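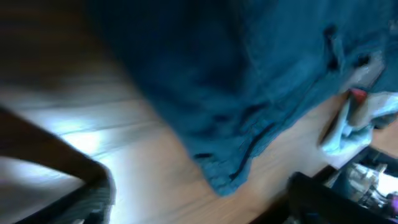

Maureen Tackaberry

The Heap on the Table
Notes for the May talk at the Plurside library, Room 202
30 minutes, then questions and coffee

Opening

Welcome everybody, thank them for coming out, and mention that the coffee is at the back and they should feel free to get up for it whenever they like. Wait for the chairs to stop scraping.

Start with the teal one on the screen. Ask the room: shirt or towel? Let them call it out and don't settle it for them. I would like a good minute of arguing, and if they need a nudge, point to the dark line running along the lower part and ask whether they would call it a seam or a zipper. Somebody will get cross, in a friendly way, and then we are off.

The reason I like to begin there is that every piece of laundry looks much like that before you pick it up. A bunched thing on pale wood, all creases. You can't tell which end is the top. And I think a great deal of the dread people feel about folding comes from looking at the heap and trying to work it all out with their eyes, when the hands are so much quicker at it.

Where I learned this

Tell the Lirnesus story, but the short version! I worked 6 summers in the linen room at the Lirnesus, the old lake hotel, and in my first week I stood in front of the table every morning trying to plan. Sheets over there, aprons over here, what on earth is that. The woman who ran the room watched me do this for two days and then said, "Pick one up, honey." I have been passing that along ever since, to my children and my neighbors and now to you.

(If they laugh, go on to the pillowcase story. If not, skip it, it's long.)

Finding the edge

Put the dish towels and the two sweatshirts on the demonstration table now. Scrunch them well first, really squash them, because they always look too neat coming out of my bag.

Step one is to find a hem. Any hem will do. Hems are heavier than the rest of the cloth and they tend to hang down first, so you can pinch something near the outside of the bunch and run your fingers along until you feel a double thickness. Once you have a hem, follow it to a corner. On a towel the corner tells you everything. On a shirt you will come to a side seam, and the side seam will take you up to the armpit, and from there you can find a shoulder.

Do it once with my eyes shut. People enjoy this, and it makes the point better than I can say it. Don't rush.

Step two is the shake. One good snap, arms out in front, and stand back from the coffee cups. I used to think the shake was for show. It opens up the creases that have set in the middle of the bunch, and it also gets the sleeves to fall where you can see them. If a sleeve is inside out, reach in from the cuff end and pull it through before you lay anything down.

Step three is to lay it flat and smooth it from the center out toward the sides with the flat of the hand. I say a few words here about tables. A wooden table is lovely to fold on because the cloth slides a little, but do run your palm over it for splinters if it's an old one, and wipe it first. I ruined a good white blouse on a ring of coffee I hadn't noticed. A bed is kinder on the back for some people and worse for others. Try both.

Zippers and pockets

Hold up the gray sweatshirt. Zippers should be closed all the way up before folding, and before washing too, since the teeth chew on everything else in the machine. Pockets get turned out. I will admit to the lip balm in the dryer if anyone asks.

For a zippered jacket, lay it face down with the zipper closed against the table, fold both sides in toward the middle, lay the sleeves down along the back, and then bring the bottom up to meet the collar. Do this slowly and turn the table so the left side of the room can see. Then do it again at the speed I would do it at home. There is a big difference, and people like to see that it gets quick.

Creases that won't let go

Someone always asks about wrinkles, so get to it before they do. Things left bunched for a night will have deep folds in them, and smoothing by hand only goes so far. Three things I do: a damp washcloth patted over the worst part and then hang it up; ten minutes in the dryer with something wet; or an iron, if you are fond of ironing, and I am, especially with the radio on. Darker colors can come up shiny under a hot iron, so turn those inside out.

Pass around the Nuvari spray bottle. It's only a bottle, I fill it with tap water, but the mist is nice and fine and I've had it for years. The Samir soap bar can go around too, for anybody who wants to smell it. Make sure they both come back this time.

Towels, briefly

Thirds the long way, then in half, then in half again, with the fold facing out on the shelf. There are other ways, and somebody's mother will have done it differently and she was probably right for her own shelf. Say this kindly, because last year a man got quite worked up about rolling. Rolling is fine – I roll mine when we go camping.

Have them try it

Hand out the towels from the basket, one to each pair. Walk around. Remember to go to the people by the window first, they got left out last time. Ask them to bunch it up, drop it, and find a corner without looking. If there's time, swap towels with the pair behind and do it again.

Keep an eye on the clock. This part runs over every single time and I never mind, but the library does need the room back.

Questions

Fitted sheets will come up. Say that it's a whole other talk and then show them anyway, the big flowered one is at the bottom of the bag. Corners inside corners, then lay it down and square it off.

Back to the teal one before they go, and take a show of hands. Shirt or towel?

Collect the towels. Bottle, soap, extension cord, and the blue plate from the cookies.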